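Gourlay workshop tips: teaching the arm to fold a cleaning cloth

Folding is a lovely first job for a robot arm, and a maddening one! I've been tinkering with our folding code since October, and most of what I learned is about software settings, so let me save you some evenings.

My first tip is to pick a cloth that stands out from the table. Yellow microfiber on black is a dream for color masking - I threw out a whole fancy segmentation step and used a plain threshold instead.
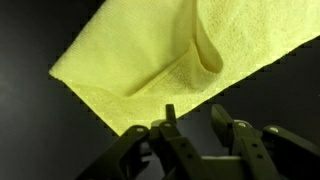

Do I need a depth camera to find the corners?
A regular color camera is fine for a cloth lying flat, as long as your table height is set correctly in the config. Depth starts to earn its keep once there are folds on top of folds.

Next, keep planning and grasping in separate files. I had mine in one giant script (Pultivell, my pet name for it, long story) and every time I fixed the approach angle I broke the corner finder. Now the planner just asks for a pick point and a place point, and I can test it with made-up numbers while the arm is switched off.

Start every run from a flat cloth while you're tuning, too. I know, it feels like cheating, but you want to change one thing at a time.

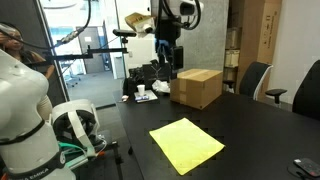
Delent wrote in to say that a flat start hid a bug for ages, and that shuffling the cloth's rotation in every test would have caught it much sooner. Good point, and I do that now. I keep a list of 389 saved angles so I can replay the exact one that failed.

The other big one is slowing down near the table. I split the descent into four short moves and check the force reading after each - it costs me a little time and has saved plenty of fingertips.

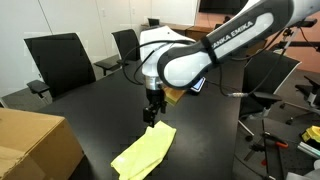

If a check fails, have the code back straight up and look again before it tries anything clever. Mine gets five tries and then stops and beeps at me. And please log the camera view with every try, you'll want it later!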